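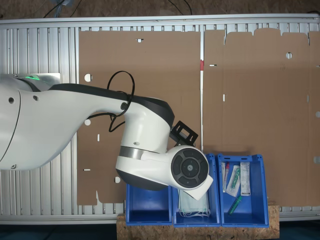 Otex open-front bins, small, blue
Reviewed by Asabe Idahosa

Short version first, I have to be out the door by six. Good bins. Boring bins. Buy them if you've got small stuff that lives in drawers and you're sick of digging. Don't buy them for anything with wheels or anything heavy. Skip the label kit.

Longer version.

I keep the first aid and supply shelf for the community hall in Trokthorpe. Masks, tubes, sealed packets, little boxes that all look the same once you've torn the end off. For years it was shoe boxes. Then shoe boxes with writing on them. Then the same shoe boxes with wrong writing on them, and Danjuma on his knees at half past eight in the evening looking for a bandage with a kid yelling next to him. So, bins.

Ordered a carton of the Otex ones in April. Came flat in a sleeve? No. Came nested, one inside the other, which is great for the mailman and terrible for your fingernails. They stick. Twist a little while you pull and they let go. Pulling straight up gets you nowhere.

The plastic. Blue, hard, a bit shiny. Not thick, not flimsy. I leaned on one (by accident) and it creaked and went back to how it was. No smell out of the carton, and I had a set from another company once that stank up a closet until summer.

The open front is the whole point. You see what's in there and you get your hand in without lifting anything down. Masks are what sold me. Put the stack in, let the ear loops hang over the front, grab one by the loop. Yes you sometimes get two. Still faster than the cardboard dispenser box, which always collapses when it's half gone.

Tall thin things are so-so. Tubes with caps do fine leaning in a corner, and a box will stand up if there's something next to it. Take that something away and it all slides down to the bottom in a heap. I ended up laying most of the tubes flat and quit fussing.

Packets lean on a diagonal whatever you do. Fine. You can read the end that sticks up.

Lining them up: they sit flush enough side by side that three in a row look like one unit. Mine are on a cheap particleboard shelf at the hall and they don't skate around much. On bare metal they do. Bohdan Bondarchuk put a strip of shelf liner under his and says it cured it. I haven't bothered.

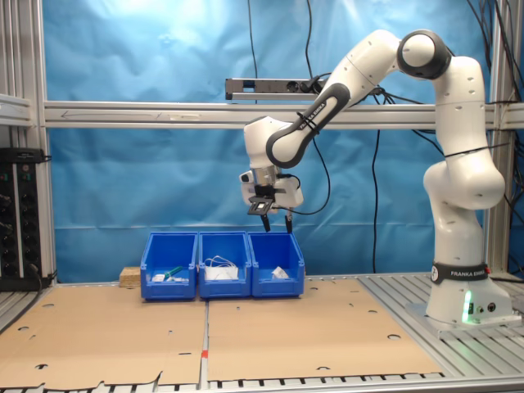 Giltell Home & Hall Quarterly Issue 60 Page 4

Things that don't work so well. Cables. Anything stringy, really. It goes in neat and piles up to the rim and then you want the one at the bottom. Same with loose packaging you're saving "just in case". An open bin makes it very easy to drop junk in from the top and never look at it again, and I'm as guilty as anybody. If you've got cords, get something deep with a lid, or wrap each one before it goes in.

Also a single sheet of crumpled something at the bottom of a bin makes the whole row look like trash. Blue shows up white paper like a flag. Maybe thats a plus.

Stacking. The listing says they stack. They do, sort of. Two high is okay when the lower one is full. Three high I wouldn't, not where people walk past. The front lip is what holds the upper one and it's a low lip. Constanza Cáceres has hers hung on a rail in the laundry room and swears by it, but the rail is sold separately and I didn't buy one, so no opinion.

Cleaning. Warm water, dish soap, done. There's a ridge inside under the front edge that catches dust. An old toothbrush gets it. Do not put them in the dishwasher, Uchenna Bako did and hers came out with a bit of a lean. She still uses it. For clothespins.

The label kit. Save your money. Little cards, little clear sleeves, sleeves fall off. Masking tape and a marker, stuck on the front lip, has held up better than the real thing. You have to peel it off eventually and it leaves some gunk. Live with it.

Compared to the Akande bins, which I had on loan from my sister in law for a month: the Akande ones are heavier and have a nicer rounded edge where your wrist goes in. They cost more and the front opening is smaller. For screws and nails I'd pick Akande. For soft or bulky stuff, Otex, the wider mouth wins.

I read a good chunk of the store reviews before ordering. There were 1,628 of them when I looked and a lot were people mad about the size. So, measure! These are small. A stack of masks fits, a roll of paper towels won't. Go get a ruler, look at the numbers on the listing, hold your hands apart that far. If you were picturing toy storage you want the next size up or the one after that.

Color comes in blue, red and yellow. I wanted all blue and got all blue. If more than one person is putting things away I'd mix them, it's easier to say "the red one" down a phone.

Would I buy again: already did, second carton went to the kitchen at the hall for tea bags and sugar packets. Those work better than the masks even, they're flat and they stay put.

Good: easy to see into, wipe clean, cheap enough to loose one and not care.
Bad: nest too tight, slide on metal, label kit, low front lip.
Best for: masks, packets, small boxes, tea.
Not for: cords, tall skinny things on their own, toys.

Next issue I'm doing step stools. If you have one you hate, tell me which, there's a box for notes by the hall door.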